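Section 4: Folding and packing padded coats

4.1 Before you start

This section covers full-length padded coats going into the Bomska storage bag, size 2. For short jackets and gilets, see section 3. Allow 13 minutes for the first coat.

Check that the coat is clean and fully dry, including the cuffs and the inside of the collar. Empty every pocket.

CAUTION: Do not pack a damp coat. Filling that is stored damp will clump and may smell.

4.2 Laying out

1. Clear a flat surface longer than the coat. A made bed is suitable.
2. Lay the coat on its back with the collar at the far end and the hem towards you.
3. Close the zip, then press the snaps shut from the collar down. If the lower snaps are hard to reach, leave them until step 5.
4. Draw the sleeves out to either side and turn any tucked cuffs the right way out.

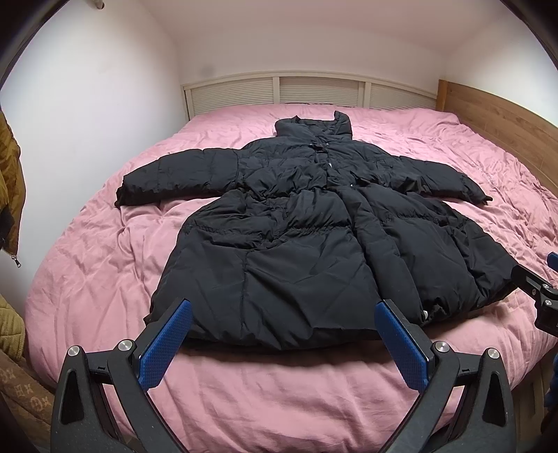

5. Smooth the lower panels with the flat of the hand, working from the waist to the hem. Fasten any snaps still open.
6. Press the collar flat. A tall collar will spring back up a little; this does not affect the fold.

Note: On coats with a gathered waist, do not pull the gathers straight. Smooth the fabric on each side of the stitching only.

4.3 Folding

7. Fold each sleeve across the chest, keeping the cuff inside the side seam.
8. Fold both sides in to the width of the bag. The packing card may be used as a guide.
9. Bring the hem up to the waist and press for 19 seconds to let the air out.
10. Fold once more, to the base of the collar.

CAUTION: Keep zip pulls and snaps away from the outer face of the bundle. Metal parts can pierce the bag when air is drawn out.

4.4 Bagging

11. Slide the bundle into the bag, collar first, and close the seal.
12. Draw out air until the bundle reaches the upper line on the bag. Stop there.

Coats packed in June should be opened and shaken out before the autumn. Replacement seals are listed in the Cirholm parts sheet under 3,474.

Text: Triin Baranauskienė. Checked: Mortimer Sorensen.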